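Stendville Ballot Filings
August 20, 2026

1/ Thread on Ordinance 2223, the Stendville rule on who has to disclose spending for and against ballot questions. The water lab question is the first one to be run under it. I read the public file at the clerk's counter and the online copy. They don't match in two places, noted below.

2/ Background, short. The question asks voters to let the city move routine water testing from its own lab to an outside contractor. A yes vote permits the contract. It does not award one. Several mailers blur this, on both sides.

3/ Before 2223, a group spending on a ballot question reported only if it had registered as a committee. A business could pay for mailers directly and file nothing. The ordinance closed that by attaching the duty to the spending and leaving registration out of it.

4/ The trigger is $400 in a single reporting period. It covers money out the door plus anything of value given to a group already spending. Staff time counts if the employee spends more than half of a workday on it. That last piece is in section 4 and is easy to miss.

5/ The form is Form 2601. It has three parts: who is spending, who was paid, and which question it concerns. There is a box for "position taken," with choices of support, oppose and neither.

6/ Three filers so far on the lab question: Nurkero, Skoryk and Flatora. Nurkero is a testing contractor. Skoryk sells lab supplies, including to the current city lab. Flatora is a mail and print shop.

7/ Nurkero's form is the cleanest. Supports the question, lists one vendor (Flatora), gives an amount and a date for each payment. The dates fall inside the reporting period. Attachments are legible. I have no complaint about it.

8/ Skoryk's form checks "neither" for position. The attached mailer has the headline "Keep Our Lab Local." Section 6 says position is judged by what a reasonable voter would take from the material. I don't see how that mailer passes as neither.

9/ To be fair to Skoryk, the mailer never says "vote no." Under the old rule that would have been enough, because the old rule looked for specific words such as vote, elect, defeat. Whoever filled out the form may have been working from the old instructions, which were still posted on the city site when I checked this morning.

10/ Flatora is the odd one. It filed as a spender, but everything on its form is work it was paid to do by the other two. A vendor doesn't owe a 2601 for paid work. It would owe one if it gave a discount below its normal rate, because the discount is a thing of value.

11/ So either Flatora filed out of caution, or it discounted somebody and didn't say so on the form. The form has a line for in-kind value. It's blank. I sent the company a question about it and will add the answer to this thread if there is one.
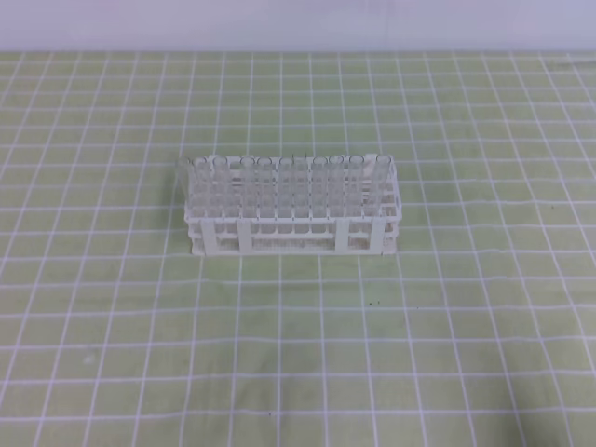 12/ Mismatch one. The counter copy of Skoryk's form has a second page listing a payment for yard signs. The online copy ends at page one. The page count printed at the bottom of the online copy says two, so this looks like a scanning problem at the clerk's office.

13/ Mismatch two. Nurkero's form is stamped received one day earlier at the counter than the date shown online. Online uses the date the file was uploaded. It makes no difference here, since both dates are ahead of the deadline. It would matter for anyone filing on the last day.

14/ On deadlines: the first report is due 13 days after the spender crosses the threshold. Calendar days. The clerk's handout says "business days." The handout is wrong and the ordinance controls. If you are filing, count weekends.

15/ Penalties. A late report draws a written notice first, then a daily fine if it isn't cured. A wrong position box is treated as an incomplete report, and the filer gets a chance to amend before anything else happens. I would expect an amended form from Skoryk and not much more.

16/ Who enforces: the clerk sends notices, the city attorney handles fines. The council has no role once a form is filed. I mention it because a few people have been emailing council members with complaints. Those get forwarded to the clerk, which adds time. Send them to the clerk directly.

17/ A complaint has to name the filer, cite the section, and attach the material at issue. A photo of the mailer is fine if both sides are readable. Anonymous complaints are accepted but the clerk can't ask follow-up questions on them, so they tend to stall.

18/ What 2223 doesn't reach:
-- news coverage and editorials
-- a business talking to its own employees
-- the city's own fact sheet, as long as it stays factual
The third one has already produced an argument. The fact sheet calls the current lab "aging." Opponents say that's advocacy.

19/ My read is that one adjective won't get there. The test for city materials is in state law, and it looks at the whole document: tone, timing, whether both sides' costs are shown. The fact sheet gives a cost for keeping the lab and a cost range for contracting. It went out on the regular utility bill schedule.

20/ A better criticism of the fact sheet: the cost for keeping the lab includes equipment replacement, and the range for contracting leaves out sample transport. Those aren't the same basis. A footnote says transport "will be set in any future agreement." Small type, last page.

21/ Replying to a question I got twice. No, Nurkero supporting the measure doesn't bar it from bidding later. Contract bidders have a separate disclosure under the purchasing code, and it would have to list its ballot spending there. That form isn't public until bids are opened, after the vote.

22/ Another one: do individuals have to file? Yes, same threshold. If you pay for your own signs and stay under it, no form. If you and a neighbor split the cost, it's treated as joint spending and the total is what counts. Either of you can file for both.

23/ Things I'd like fixed before the next ballot question, in order of how easy they are. Take down the old instructions. Correct the handout on calendar days. Show the received date online next to the upload date. Add a vendor line to the form so shops like Flatora can say "paid work only" and be done.

24/ None of those takes an ordinance change. The clerk can revise forms and instructions on her own authority under section 9. Changing the threshold or the deadline would need the council.

25/ Where to look: filings are under Elections on the city site, then Ballot Questions, then Spending Reports. The search box doesn't read scanned forms, so searching a company name returns nothing. Open the folder and scroll. Counter copies can be viewed free during office hours. Printed pages cost extra.

26/ Next reports come in at the end of August. I'll post the totals by filer, with the vendor payments separated out so the same dollars don't get added twice. If Skoryk amends before then, the correction goes under post 8.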